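About Fundley

Hi, and welcome! I'm the person who started Fundley, and I still answer most of the email, so if you write to us you'll probably get me.

We collect examples for robots to learn from. A client comes to us with a job they'd like an arm to do (folding, sorting, picking up awkward soft things, putting stuff back where it lives) and we sit down and do it by hand, driving the arm ourselves, over and over, until there's enough for their system to learn from. A small order is 400 runs. Our biggest so far was 2,000, for a client called Drellach, and I still see tea towels when I close my eyes.

I began with one arm and one desk, and a lot of borrowed extension cords. Now we've got numbered stations, a proper booking sheet, and a labelling crew who go through every run and mark where each grasp starts and ends. They're fussy, and I love them for it. If a run is sloppy it gets a note and we do it again, though we do keep the honest fumbles — a grab that misses and then recovers is worth having, and plenty of clients ask for them. 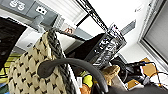 Wrist camera view at 33, with a woven piece up close and the bench behind.

People often ask why we don't work in a spotless white room. Well, kitchens and sheds and back offices aren't spotless, and an arm that has only ever seen a bare table gets confused the moment someone leaves a cable on it! So we vary the colours, the clutter and the lighting as we go, and we write down what we changed.

Everything we record goes into Pallanico, our own cataloguing tool, which started life as a spreadsheet and has grown to hold around 700 kinds of object. You can search it by task, by material or by how the thing was picked up. Clients get their own login and can watch their order fill up through the week.

We're always glad to have visitors. The workshop is open on Saturday mornings, and you're welcome to have a go at driving an arm yourself (allow 40 minutes, it's harder than it looks). Use the contact form to book a spot, and tell us if you're bringing kids so we can set up the low bench.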